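Kids' Corner > Why Does It Do That? > Light and Shadow

Why do shadows change their shape?

Light travels in straight lines. It cannot bend around your body, so when you stand in the sun, there is a place behind you where less light arrives. We call this place a shadow.

Light is very fast. It moves 300 thousand kilometers in one second! But even such a fast thing cannot pass through your hand.

In the morning the sun is low, and your shadow is long like a giant. At noon the sun is high, and the shadow becomes short and stays close to your feet. In Canville, a boy called Thanakorn drew his shadow with chalk on the school yard at nine o'clock and again at noon. The second one was much smaller, and his little sister wanted to keep it.

Inside the house, shadows can be sharp or soft. A small lamp makes a shadow with a clear edge. A big window or a wide lamp makes a soft edge, because the light comes from many places at the same time. 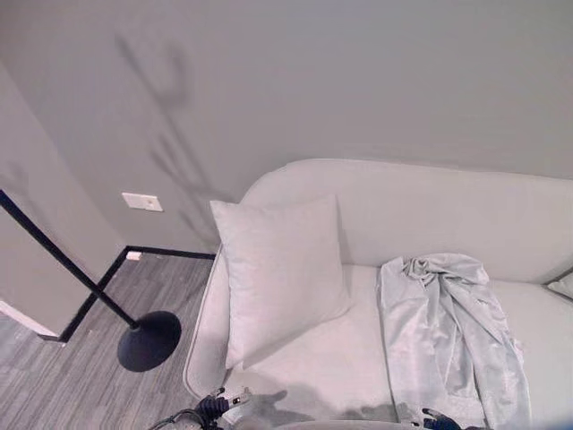

Distance is important too. Put your hand very near to the wall – the shadow is dark and clear. Now move your hand slowly toward the lamp. The shadow grows, and its edge becomes soft.

Try it on Sunday evening with a flashlight and a fork. Hold the fork 20 centimeters from the wall and ask somebody to draw around its shadow on paper. Then move it back and draw again. Do not look into the flashlight, please.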